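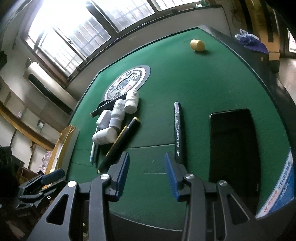 Carkosano Transit Agreement

The Carkosano Transit Agreement is a bilateral treaty between the coastal republic of Etport and its landlocked neighbor Stosby. It governs the passage of persons, goods and official traffic through the Carkosano corridor, a strip of Etport territory that connects the Stosby border at Yalçınkaya with the harbor at Carkosano. The treaty leaves sovereignty over the corridor with Etport and grants Stosby a set of listed rights of use. It consists of a preamble, 18 articles, two annexes and an exchange of letters on policing.

In the legal literature of both states the agreement is usually classed as an international servitude, although the term does not appear in the text. Etport has consistently described it as a contractual grant. Stosby has at times described it as the written form of an older customary right. The difference matters mainly for the question of what would happen if the treaty ended.

Background

Before the agreement, traffic between Stosby and the sea moved under yearly permits issued by the Etport ministry of trade. Permits were tied to named carriers and classes of goods, and could be withdrawn without stated cause. Stosby objected to the system on the ground that a landlocked state's access to the sea could not depend on a license renewed each June. Etport replied that the permits were a matter of domestic road law.

Talks opened after a season in which renewals were held back during a separate quarrel over river dues. The first round, held at Yalçınkaya, dealt only with freight. Stosby asked for a lease of the corridor with full powers of administration. Etport refused any form of lease and proposed a longer permit term in its place. The second round produced the structure of the final text, in which territorial title and rights of use are treated in separate chapters. The river dues were left out and later settled by a different instrument.

Territorial scope

The corridor is defined in Annex A by a series of boundary marks and is 300 meters wide for most of its length. It widens at the harbor end to take in the bonded yards and narrows at the Yalçınkaya bridge, where it follows the line of the parapets. Annex A lists 1,039 land parcels lying wholly or partly inside the corridor. Private title to these parcels was not affected. Owners remain subject to Etport property law, but Article 5 bars new building within the carriageway reserve without notice to both governments.

Airspace over the corridor is excluded. The position of the subsoil is less clear. Article 4 refers to "works necessary for the passage," and Stosby has relied on this phrase to lay cable ducts beneath the road. Etport allowed the ducts while recording that it did so by consent and that no right to them arose under the treaty.

Main provisions

Sovereignty and status. Article 1 states that the corridor "is and remains" part of the territory of Etport. Article 2 provides that nothing done under the treaty may be used as evidence of a claim to territory. The two articles are commonly read together and are the only provisions that cannot be suspended under Article 16.

Passage of goods. Goods traveling between Stosby and the harbor under seal are exempt from Etport customs duties. They are subject to charges for services rendered, such as weighing, storage and escort, and the charges may not exceed the cost of the service. Etport officers may break a seal only if there is reason to suspect prohibited goods, and must do so in the presence of a Stosby customs agent when one can attend within six hours. Opened consignments are resealed and recorded in a register kept at the bonded yards.

Passage of persons. Citizens of Stosby may travel the corridor without a visa provided they do not leave it. Stopping is allowed at marked places. Citizens of third states are dealt with under ordinary Etport immigration law, a point that has caused practical difficulty for carriers who employ foreign drivers.

Official and military traffic. Civil servants of Stosby may pass on official business with a travel order. Armed units may not. Unarmed military stores may be moved after written notice, and Etport may ask for delay but may not refuse except in a state of emergency. The treaty does not define a state of emergency, and the matter is left to the constitution of Etport.

Upkeep. Etport maintains the road and the bridge. Stosby pays a yearly contribution set by a formula in Annex B, based on axle loads recorded at Yalçınkaya. The formula was drawn up for road vehicles and makes no provision for rail.

Jurisdiction and policing

Criminal jurisdiction in the corridor belongs to the courts of Etport. Article 11 makes an exception for offenses committed by one Stosby citizen against another inside a sealed convoy, which may be tried in Stosby if its prosecutor so requests before charges are filed. The exception has been used rarely.

The exchange of letters attached to the treaty permits Stosby to post liaison officers at the bonded yards. These officers are unarmed, have no power of arrest and may not question Etport citizens. They may be present when a Stosby citizen is interviewed and may make notes, which are not admissible in Etport courts. The legal force of the letters was at first disputed. The Etport legislature had approved the treaty but had not been asked to approve the letters. The constitutional court of Etport held that they formed part of the treaty by reference and needed no separate approval, with one judge dissenting.

Civil claims arising from accidents are heard at Carkosano under Etport law. Judgments are enforceable in Stosby without a new hearing.

Settlement of disputes

Article 14 sets out three steps. The party with a complaint first gives written notice. If the matter is not resolved by direct consultation within 60 days, either side may call for a mixed panel of four members, two named by each government. If the panel is evenly divided, the dispute goes to a single arbitrator chosen from a list agreed in advance. Awards are final, but the arbitrator may not rule on Articles 1 and 2.

The absence of a fifth panel member was deliberate on Etport's part. Its negotiators wished to avoid a casting vote at a stage where the proceedings are confidential. The effect has been that most panels divide along national lines and serve mainly to narrow the issues. Two disputes have reached arbitration. One concerned the meaning of "cost of the service" and was decided largely in favor of Stosby, with overhead limited to staff employed on corridor duties. The other concerned the cable ducts and was withdrawn before an award was made.

Ratification and entry into force

The treaty was approved in Stosby by a simple majority of the assembly. In Etport it required approval in both chambers, and the upper chamber attached a declaration stating that the corridor could not be widened without a further act of the legislature. Stosby took note of the declaration but did not accept it as a reservation. The treaty entered into force one month after the exchange of instruments at Carkosano.

Duration, suspension and termination

The agreement has no fixed term. Article 16 allows either party to suspend particular provisions for up to 90 days in case of public danger, with notice given in advance where possible. Article 17 allows termination on five years' notice, during which all rights of use continue. Article 18 deals with authentic texts and deposit.

Writers in Stosby have argued that termination would revive the customary right said to have existed before the treaty, so that passage could continue in some form. The prevailing view in Etport is that the permit system is evidence against any such right. Neither government has asked for a ruling, and the preamble, which "recalls the long use of the Carkosano road," has been cited by both.

Later practice

Amendments have been confined to Annex B. The axle load formula was revised after the Yalçınkaya weighing station was rebuilt, and a lower rate was introduced for empty vehicles. A proposal to add a rail chapter was discussed but lapsed when the parties could not agree on ownership of the track. Electronic seals were accepted by an exchange of notes without amendment of the main text, on the basis that Article 7 does not say what a seal must be made of.

See also

Bonded transit
Freedom of transit
Landlocked state
Servitude (international law)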